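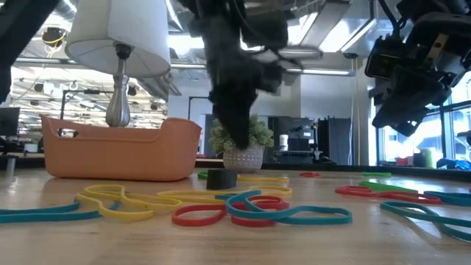 Skuton Moon Replacement Drum Shade, White Fabric

Item number: 483-W
Fitting: spider (harp), brass-finish washer
Availability: in stock, ships in two business days

The Moon is a hardback drum shade for table lamps with a removable harp. It replaces worn or yellowed shades on most vase, urn and column bases sold in North America. The fabric is a plain-weave polyester and linen blend, bonded to a white styrene liner. Top and bottom edges are rolled over the wire and glued, with no separate trim.

Shade only. Base, harp, finial and bulb are sold separately.

Specifications

Top diameter: 13 inches
Bottom diameter: 14 inches
Slant height: 10 inches
Fitter drop: 1/2 inch
Frame: steel wire, white powder coat
Outer material: 53% polyester, 47% linen
Liner: styrene, white
Maximum bulb: 100 W incandescent or any LED with a lower actual wattage
Recommended bulb: LED, 3,000 K, frosted
Minimum clearance, bulb to liner: 2 inches
Use: indoor, dry locations only

Choosing a size

Measure the old shade if you still have it. Three figures are needed: the width across the top, the width across the bottom, and the slant height along the side. The slant height is not the same as the vertical height, although on a drum as straight as this one the difference is small.

If the old shade is gone, measure the base from the table to the bottom of the socket. The Moon suits bases between 13 and 17 inches. The bottom of the shade should be wider than the widest part of the base by at least 2 inches on each side. On full-bodied vase bases the widest part is often near the shoulder, so check there as well as at the foot.

The socket should be hidden when the lamp is viewed from a seated position. If it shows, fit a harp one size shorter. If too much of the neck is covered, go up one size. Harps are stocked in 1/2-inch steps from 7 to 12 inches. An 8 1/2 or 9-inch harp is the usual choice with this shade.

Fitting

1. Switch off the lamp, unplug it and let the bulb cool.
2. Unscrew the finial and lift off the old shade.
3. Check that both feet of the harp are locked in the saddle. The small sleeves should be pushed fully down.
4. Lower the new shade over the harp so the threaded stud passes through the center washer.
5. Replace the finial, finger tight. Do not use pliers.
6. Turn the shade until the vertical seam faces the wall.

A shade that leans after fitting usually points to a bent harp. Squeeze the harp gently by hand and try again – if it does not come straight, replace it.

Lamps without a harp

The Moon does not fit European ring sockets or clip-on bulbs. For ring sockets, order the Zuten, which has the same fabric and the same outside dimensions with a recessed ring at the bottom. The Zuten is also supplied with a reducer ring for smaller sockets.

Care

Dust with a dry lint roller or a soft brush attachment on low suction. Work from top to bottom. Do not wash, steam or soak the shade, as water loosens the bond between fabric and liner. Solvent cleaners leave rings on the white fabric. Handle by the wire frame only.

Packing and returns

Each shade ships in its own carton with a cardboard collar. Trade cartons hold six. Unused shades can be returned within 42 days in the original carton. Shades with the seam label removed are treated as used.

Related items

Zuten drum shade, white, ring fitting
Brindetti pleated shade, white or cream, spider fitting
Harps, nickel or brass finish, 7 to 12 inches
Shade riser, 1/2 inch

Data sheet revised 23/07/2024. Dimensions are nominal, with a tolerance of 1/8 inch.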